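Vurkdale, avril

La station locale Radio Vurkdale change sa grille du matin

Radio Vurkdale annonce une nouvelle matinale, diffusée de 6 heures à 9 heures à partir du mois d'avril. L'émission remplace les deux tranches musicales actuelles et sera réalisée en direct depuis le studio de la rue El Ouafi.

La présentation revient à l'animateur qui tenait jusqu'ici la tranche du soir. Né à Skudulthorpe, il est arrivé à Vurkdale à l'adolescence, sans l'avoir choisi, et y a débuté comme stagiaire à la discothèque de la station. Après un passage par la presse écrite et deux saisons sur une antenne concurrente, il est revenu en ville — et au micro. Il a présenté 614 émissions du soir.

La matinale comprendra un journal local toutes les demi-heures, un point sur la circulation, une chronique consacrée aux musiciens de la région et un entretien à 8 h 15. La société Irov, qui produit déjà le magazine sportif du week-end, assurera la réalisation. Les auditeurs pourront laisser un message sur le répondeur de la station jusqu'à 22 heures la veille.

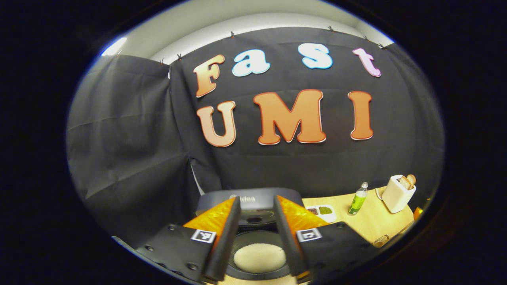
Que devient l'émission du soir ?

Elle reste à l'antenne à la même heure, avec une programmation entièrement musicale jusqu'à l'été. Le nom de la personne qui la reprendra sera communiqué en juin.

Radio Vurkdale émet sur 1391 kHz et en ligne. Les entretiens de la matinale seront disponibles en réécoute dès 10 heures sur le site de la station.

Contact presse : service communication, Radio Vurkdale, poste 1280.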